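Saturday, June 25, 2022

# The town-wide yard sale, year 3

Every June the town of Brindmont agrees to move its junk one house to the left. They call it the town-wide yard sale. You pay 3 dollars for a spot on the map, you drag your past out to the driveway, and by noon you've sold a lamp and bought two.

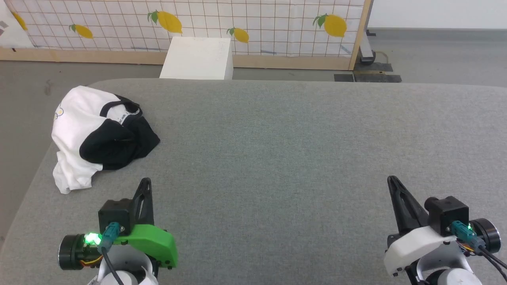
I signed up in a weak moment in November, when June was a rumor and the closets were winning. By this morning I had 70 things on the grass with little orange stickers on them, and a cash box with more change in it than I was going to need.

The first people showed up at 6:20. The map says 8. These are the professionals, and they don't say hello. One man walked the whole driveway with his hands behind his back like a general looking over the troops, picked up my Gruder waffle iron, sniffed it, and put it back down. I've had job interviews that went better.

Pricing is where I fall apart. I had marked the bread machine at 20 dollars, which I thought was generous of me, as it made bread twice and both times the bread was edible. A woman offered me 3. I said 15. She said 3 again, a little slower, in case I'd had trouble with the number. I said 10 and she went to look at a bucket. When she came back I sold it to her for 3 and threw in the bucket.

The books went fast until they were down to the ones I'd been given as gifts. Then they stopped completely. There's a thriller I have seen on every driveway on Dobre Street three years running, and I'm now fairly sure it's the same copy. It's in my garage again tonight.

Around ten I made the usual mistake of leaving the table to see what the neighbors had. I'd promised myself I was only going to look. The house on the corner had a Broment sewing machine in its own case for 20, and I don't sew, but it had such a nice handle. I carried it home past my own customers, who must have wondered which way the merchandise was supposed to be going.

Total for the day was 200 dollars even, before the sewing machine, the spot on the map, two lemonades from the kids across the street (a dollar each, no haggling, they're tougher than I am) and a box of doorknobs. I have all the doorknobs I need on my doors. These were brass, though, and he was about to pack up.

What didn't sell is supposed to go straight to the donation center – that's the rule, and I wrote it down last year in capital letters. The center closes at four on Saturdays. I pulled up at 4:10 with a full trunk and read the sign on the door for a while.

So the trunk is still full. The waffle iron is in there. I may bring it back in tomorrow, we haven't had waffles in ages.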